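Moving My Passwords Out of the Browser, Finally

I have been telling other people to use a password manager for years. Guess who still had most of his logins sitting in the browser? Yep. I moved a few of them over in January, felt very good about myself, and then did nothing for months. This weekend I sat down with a big pot of coffee and did the rest.

The export gave me 547 entries. I don't have that many accounts, or I didn't think I did, but every time a site changes its login page the browser saves a fresh copy, so I had three for the library and five for a pizza place that closed. My friend Joonas Hirvonen did the same cleanup last year and his file had 1322 lines in it, so I feel a little better.

One thing to watch for: the export is a plain text file. Every password you own, readable by anybody who opens it! Before you click that button, check where your downloads folder lives. Mine was syncing to the cloud and I had completely forgotten. I paused the sync, turned off the Wi-Fi on the laptop, and saved the file straight to an encrypted container on a USB stick.

I went with Inomora for the new vault. I also tried Chae for a week, and I liked the look of it, but the autofill kept putting my email address in the password box on my bank's page and I lost patience. Inomora is uglier and the search is slow, but it works offline and I can keep a copy of the vault file wherever I like. The master passphrase is eight random words. I picked them with dice from a word list, and yes, I wrote them on paper for the first two weeks. The paper is at my sister's house now.

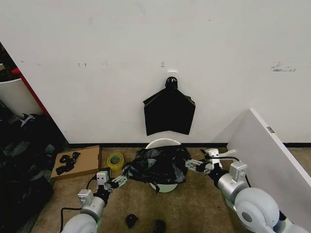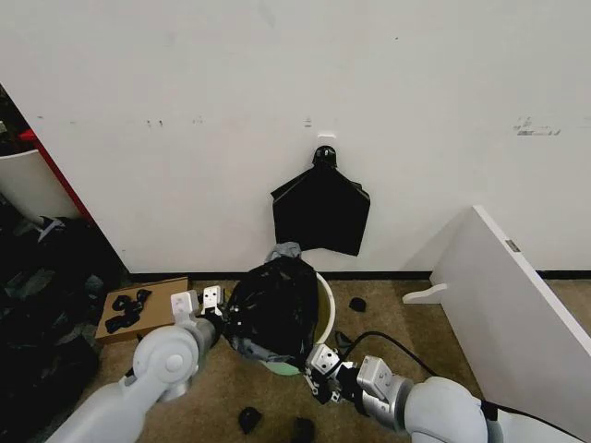
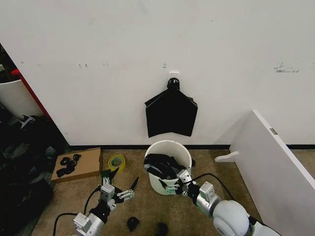
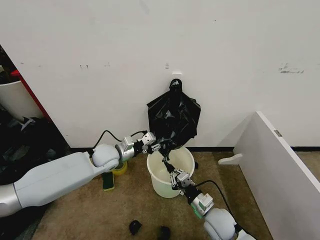

Black material and a wall hook, four views

Then came the boring part, which was going through the list and throwing stuff out. I sorted by the last used date and started at the bottom. If I couldn't remember what a site was, I tried to log in and delete the account. Some places make this really hard - one forum wanted me to email a moderator who hasn't posted in ages. For those I changed the email to a throwaway alias, set the password to something long and random, and moved on.

Reused passwords were the embarrassing bit. I had one old favorite from college that was still on a shoe store, two airlines and (ugh) my backup email. The backup email went first. If somebody gets into that one they can reset everything else, so please do yours before you worry about the shoe store.

Two-factor codes I'm keeping in a separate app on my phone. Elba Figueroa commented on my last post that she keeps hers in the same vault as her passwords and finds it a lot easier. I get it, I do, but I like having them apart. The recovery codes are printed out and in the drawer with my passport.

When everything was in, I wiped the saved logins in the browser and switched off the "offer to save" setting on the laptop and the phone. Do the phone too! Mine happily synced the whole lot back to the laptop the first time and I had to wipe it again.

Still on my list: the router, the printer, and the old tablet in the kitchen, which is signed in to who knows what. I'll post about the tablet once I've found its charger.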